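Two Arms, One Padlock: Our Semester in the Robotics Club
By Ye-ji Koo
December

When I signed up for the manipulation group this fall, I figured we'd be stacking blocks until spring. Instead we got a pair of arms, a table, and a box of small stuff from everybody's junk drawers, and I have loved nearly every afternoon of it. There are 7 of us in the group, mostly sophomores, and the project is called Jarkus (long story, it was a typo on the sign-up sheet and it stuck).

The idea is to get two arms to work on one object together. You drive both of them by hand first, over and over, and save each run. Then the software tries to learn the task from what you did. We've saved 456 runs so far, and 29 of those came from one very long evening when the pizza was late and we just kept going!

Locks were Astholm's idea. That's our sister club across town, and they dared us to try something with a shackle. They're small and stiff, and you really have to think about which hand is holding and which hand is doing the work. I still catch myself turning my own wrists when someone else is driving.
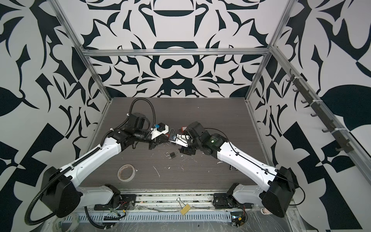
Both grippers in on the red lock, with the silver one lying open just below. The leafy black-and-white walls are my favorite part of the whole setup.

If you've never driven two arms at once, the first ten minutes feel like patting your head and rubbing your stomach. Then something clicks and you stop thinking about left and right. My best streak is 19 clean runs in a row — a club record until somebody beats it, and I'm told that person is practicing.

We've learned a lot about cables this semester, too. Leave them enough slack for the full reach, then check again with the wrist turned all the way over. I wrote that on the whiteboard in very large letters.

Next up is the Prikent meet in the spring, where each team gets a mystery object and one hour to work with it. I'm hoping for something with a lid. Before that we want to try the locks with new drivers, so if you're curious, come by after 4 p.m. and take a turn. You don't need to know any code. Bring a small object you don't mind getting scratched, and sign the sheet by the door so we know how many chairs to put out.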